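Hemham Adult Reading Program: Progress Report to the Elten Fund

14 Dec 2025

Print this page | E-mail this page

This report covers the first full term of the reading program paid for by the Elten Fund. Classes opened in September at two sites, the Hemham branch library and the meeting room at Irgate Community Center.

Enrollment and attendance

We enrolled 80 adults against a target of 75. Of these, 18 left before the end of term. Most gave a change in work hours as the reason, and seven have asked to come back in the spring. Evening classes filled first. The morning class at Irgate ran below capacity all term, and we plan to move it to early afternoon, when the bus from the east side runs more often.

Learners and tutors logged 1,353 hours of teaching time. This includes small groups and one-to-one sessions but leaves out the drop-in table at the library, where we do not keep a sign-in sheet.

Teaching

Olesia Hladun trained the new tutors and wrote the placement interview. It takes half an hour and replaces the written test, which put people off. Tutors report that learners are now being placed at the right level more often, although the two lowest levels are still hard to tell apart on a first meeting.
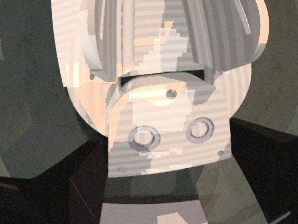 Image: Nayeli Lozano

The workbooks from Melnychuk arrived three weeks late. Tutors used photocopied packets until then, and the copying went over budget. We covered the difference from the supplies line and are not asking for more money. The workbooks themselves are good at the middle levels. Beginners found the print too small, so we will order the large-type edition for them next term.

Child care

Child care at Irgate was offered during evening classes only. Several parents on the waiting list need it in the daytime. Fedir Romaniuk has asked the center for a price on the room next door, and we expect an answer before the spring schedule is set.

Next term

Classes resume in January. We will add one intermediate group at Hemham and keep the beginner groups at their current size. Alun Ifans will take over scheduling at both sites. The end-of-term reading checks have been given but not all scored, and the results will follow in a separate note along with the final spending table.

Filed under: Grant Reports, Adult Learning

Contact us | © 2025 Hemham Adult Reading Program | Back to top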